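Tiedemann übernimmt Wäscheversorgung für die Häuser des Klinikverbunds Drarna

Neuer Vertrag läuft über sechs Jahre - Umstellung beginnt im November

19. Februar 2018 - Die Textilservice Tiedemann GmbH versorgt künftig alle vier Häuser des Klinikverbunds Drarna mit Bettwäsche, Berufskleidung und OP-Textilien. Beide Seiten haben den Vertrag in der vergangenen Woche unterzeichnet. Er hat eine Laufzeit von sechs Jahren und kann danach verlängert werden.

Bislang hatte jedes Haus eigene Verträge mit unterschiedlichen Anbietern. Die Lieferzeiten, die Größen der Wagen und die Kennzeichnung der Wäsche wichen voneinander ab, sodass Bestände zwischen den Standorten nicht ausgetauscht werden konnten. Mit dem neuen Vertrag gelten für alle Häuser dieselben Artikel und dieselben Bestellwege. Die Ausschreibung umfasste 270 Positionen, vom Kissenbezug bis zum Bereichskittel.

Gewaschen und aufbereitet wird im Werk Skevthorpe. Dort hat Tiedemann in den vergangenen beiden Jahren eine zweite Waschstraße und eine eigene Halle für Bereichskleidung gebaut. Reine und unreine Seite des Werks sind baulich getrennt, Beschäftigte wechseln nur über eine Schleuse. Die Fahrzeuge werden nach jeder Anlieferung von Schmutzwäsche desinfiziert, bevor sie wieder saubere Ware laden.

Die Umstellung erfolgt nacheinander. Den Anfang macht im November das größte Haus des Verbunds, die übrigen drei folgen im Laufe des Winters. Während der Übergangszeit liefern die bisherigen Anbieter weiter, bis der jeweilige Bestand vollständig ersetzt ist. Patientinnen und Patienten werden von der Umstellung voraussichtlich wenig bemerken. Auf den Stationen ändern sich die Farben der Wäschesäcke und die Beschriftung der Regale. Entsprechende Aushänge stellt Tiedemann rechtzeitig zur Verfügung.

Für die Berufskleidung wird ein Ausgabesystem der Firma Hirley eingeführt. Jedes Kleidungsstück erhält einen eingenähten Chip. Die Beschäftigten entnehmen Kasack und Hose mit ihrem Dienstausweis an einem Schrank und geben getragene Kleidung an einer Klappe zurück. Insgesamt werden 2.693 Beschäftigte ausgestattet, darunter Pflege, ärztlicher Dienst, Funktionsdienst und Küche. Die Anprobe findet im Spätsommer in den Häusern statt. Termine werden über die Abteilungen vergeben; wer verhindert ist, kann auf einen Sammeltermin ausweichen. Sondergrößen und Umstandskleidung sind gesondert zu bestellen und werden namensbezogen geliefert.

Die Kleidung besteht aus einem Mischgewebe mit hohem Baumwollanteil. Vor der Auswahl haben Beschäftigte aus mehreren Abteilungen drei Modelle im Dienst getragen und bewertet. Den Ausschlag gaben der Sitz der Taschen und das Verhalten des Stoffs nach häufigem Waschen. Ein Modell mit seitlichem Reißverschluss schied aus, weil der Verschluss beim Bücken drückte.

Auch die OP-Bereiche werden neu beliefert. Mäntel und Abdecktücher kommen künftig als Mehrwegtextilien in fertig gepackten Sets. Die Zusammenstellung richtet sich nach der Art des Eingriffs und wurde mit den Leitungen der OP-Bereiche abgestimmt. Einwegartikel bleiben dort im Sortiment, wo es keine geeignete Mehrwegausführung gibt.

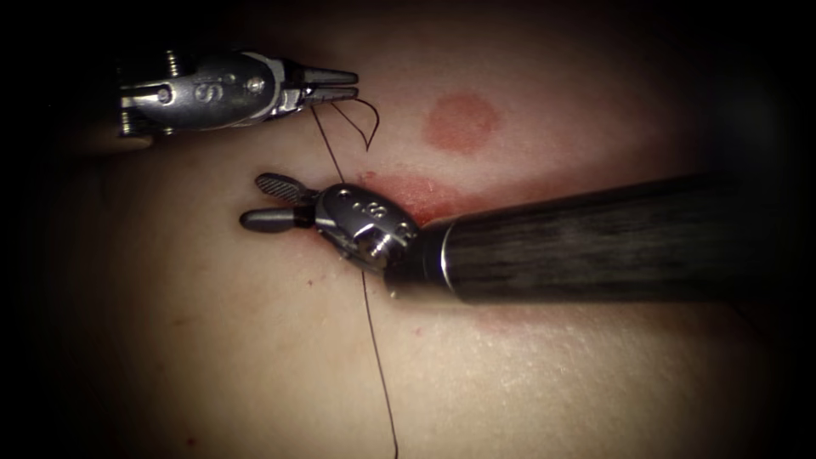

Die Sets werden in Skevthorpe gelegt, verpackt und sterilisiert. Auf jeder Packung stehen Inhalt, Chargennummer und Verfallsdatum. Bestellt wird einmal täglich bis zum frühen Nachmittag, geliefert wird am nächsten Morgen vor Beginn des OP-Programms. Für Notfälle hält jedes Haus einen Grundbestand vor, der zweimal im Monat geprüft und ergänzt wird.

Der Verbund erwartet, dass durch die Mehrwegtextilien weniger Abfall anfällt. Eine Auswertung ist nach dem ersten vollen Betriebsjahr vorgesehen. Die Ergebnisse sollen im Umweltbericht des Verbunds veröffentlicht werden. Zu den Kosten des Vertrags machen die Beteiligten keine Angaben.

In Skevthorpe stellt Tiedemann für den Auftrag zusätzliches Personal ein. Gesucht werden Mitarbeiterinnen und Mitarbeiter für Sortierung, Expedition und Fahrdienst sowie eine Fachkraft für die Sterilgutaufbereitung. Zum neuen Ausbildungsjahr sind außerdem Plätze in der Textilreinigung zu besetzen.

Über Tiedemann
Die Textilservice Tiedemann GmbH ist ein familiengeführter Dienstleister für Krankenhäuser, Pflegeheime und Arztpraxen. Das Unternehmen vermietet, wäscht und liefert Flachwäsche, Berufskleidung und OP-Textilien.

Pressekontakt
Textilservice Tiedemann GmbH
Unternehmenskommunikation
Werk Skevthorpe

Abdruck honorarfrei, Belegexemplar erbeten.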